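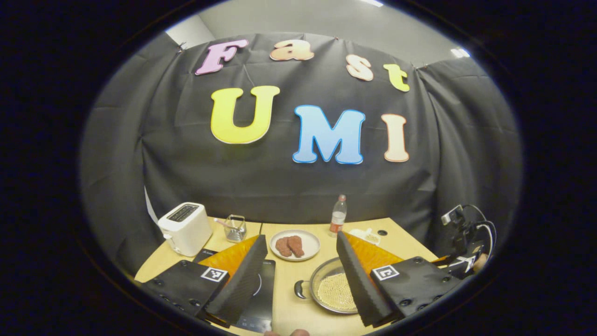

Week 4: recording your kitchen demonstrations

Hello again, all. These are my notes from Thursday's session (9 Feb 2023), tidied up a bit for those of you who were stuck on the Lollosthorpe bus. I've put in the questions people asked as well, so please read to the bottom before you email me!

We talked mostly about what makes a good demonstration. You're holding the gripper in your own hand and doing the job yourself, and later on the arm has to learn it from what the gripper's camera saw. So the first thing I want you to get used to is thinking from down there, at your wrist. You may have a lovely view of the plate from where you're standing, but if your fingers are pointing at the table leg then the policy gets a table leg to learn from.

Your task for the next fortnight is the pan one. Pan, beads, plate, hob. Each pair picks a single short job (move the pan onto the hob, say, or lift a piece of the food off the plate and into the pan) and records it over and over. I want 100 recordings per pair. Yes, I heard the groan. Last year's best pair handed in 63 usable ones and their arm still went for the wrong side of the handle half the time, so I'm not being mean, I'm being kind in advance.

A few things I kept repeating as I went round the tables:

Start from a different place each time. Shift the pan a bit, turn the handle, swap the plate and the bottle over. If everything is always in the same spot, your policy learns the spot.

Go slower than feels natural, but don't stop dead in the middle. A long pause while you have a think gets learned too — Ismail group, I'm looking at you.

Keep the square markers on the fingers clean and in view. We use them to work out how wide the gripper is open, and a thumbprint or a bit of tape over one will spoil the whole recording.

Close gently. The soft pads do the gripping for you. If you squeeze the life out of a pan handle it twists, and then you're chasing it across the table.

If a run goes wrong, say so in the log and carry on. Please don't delete it. I like the bad ones, and we'll be using a few of them in week 6.

Now, the log. One line per recording: number, who was holding the gripper, what you moved before you started, and whether it worked. Group names go at the top. So far I've got Ismail, Cliltex and Stellel down, and the back table still owe me a name.

Somebody asked whether left-handers need to do anything differently. No, just note it. Somebody else asked if both partners have to record. Yes, please, and swap every ten or so, as your wrist will thank you.

Gitau Nyaga is running the drop-in on Monday at lunch and he's much better than I am at sorting out calibration, so take your mapping clips to him first. Bring the clip itself, on a stick or on your laptop, and your log.

Reading before next week: pages 31 onwards in the course pack, the part on camera position. Skip the maths box if it puts you off, we'll go through it together. Logs in by the last Friday in February.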